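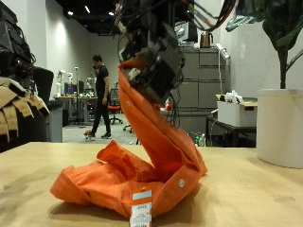 Orange button-up shirt with tag.

Household Tips: After a Break-In, and Before One
Albridge Residents' Safety Office

Print this page | E-mail this page

The following guidance is issued to residents of Albridge and Tivness whose homes, garages or storage units have been entered, and to those who wish to make such an entry more difficult. It was last reviewed in September by Kumudini Miah, Household Crime Prevention Officer.

If a person may still be inside the home, do not enter. Go to a neighbor's house or a public place and call 911.

The first hour

Residents are asked to leave the rooms as they were found until an officer has attended or has given permission by telephone to clean up. Drawers should be left open if they were open. Broken glass should be left on the floor, and children and pets kept out of the room by closing the door with an elbow or a sleeved forearm.

Do not wash any cup, plate or glass that may have been used by the intruder. Do not run the vacuum cleaner or empty its bag. If rain is coming through a broken window, a sheet of plastic may be taped over the opening from the inside, leaving the sill and the lock alone. Photograph the opening first.

Handling small items

Where an object must be moved, hold it by the edges or by a part that people do not normally touch. Place it in a clean paper bag or a cardboard box. Plastic bags hold moisture and are not recommended for cloth, paper or anything that may be damp. Use one bag for each item, fold the top over twice, and write on the outside the room, the time and the name of the person who moved it. Write on the bag before the item goes in.

Clothing, bedding or towels left behind by an intruder should not be shaken, folded or laundered. Leave them in place and point them out to the officer.
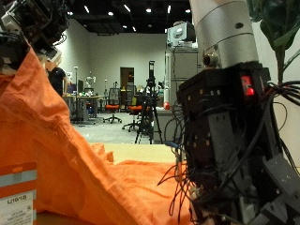

Cleaning fingerprint powder

Once the examination is finished, powder may remain on frames, doors and furniture. Most of it can be removed without special products, provided that water is not used first.

Begin with a vacuum cleaner fitted with a soft brush, held just above the surface. Follow with a dry microfiber cloth, turned often. Only then wipe with lukewarm water and a few drops of dish soap, working from the top down. On painted walls, test a small patch behind a door. On unfinished wood, stop after the dry cloth and consult a furniture finisher if marks remain. Black powder on carpet should be vacuumed and never rubbed. Wear gloves and a dust mask, and wash the cloths apart from other laundry.

Keeping a household inventory

A written inventory shortens the police report and the insurance claim alike. The office recommends a plain list, one page to a room, showing the item, the maker, the serial number and the year of purchase. Serial numbers are commonly found on the underside or rear of an appliance and inside the battery compartment of smaller devices. Bicycles are usually numbered beneath the pedals.

Photograph jewelry on a plain background beside a ruler. Keep one copy of the inventory outside the home. A blank form is available at the Hettiarachchi Building, Room 17, or will be mailed on request.

Doors, windows and the garage

Replace the short screws in the strike plate of each outside door with screws at least three inches long, so that they reach the stud behind the frame. Drill a pilot hole first to avoid splitting the wood. The work requires a drill and a screwdriver and can be completed in under 60 minutes for a typical home.

For sliding doors, cut a length of broomstick or dowel to fit snugly in the lower track. Sand the ends, and check the fit again in winter.

The door between an attached garage and the house should be locked at night. Ladders should be hung on the wall and chained. Remote openers should not be left in a car parked in the driveway. 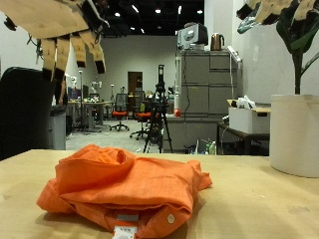 Shirt on a light wooden tabletop.

Recovered property

Items recovered by officers are held at the property room on Prindura Avenue. Owners are notified by letter. Bring the letter, photo identification and the report number. Property is released on Thursday only, until 5 p.m.

In the past year the office answered some 384 requests for a home security visit. Visits are free of charge to owners and renters. Renters should obtain the landlord's written consent before changing any lock, and should provide the landlord with a key where the lease requires it.

Requests may be made in person or by mail to the Residents' Safety Office, Hettiarachchi Building, Albridge.

Print this page | E-mail this page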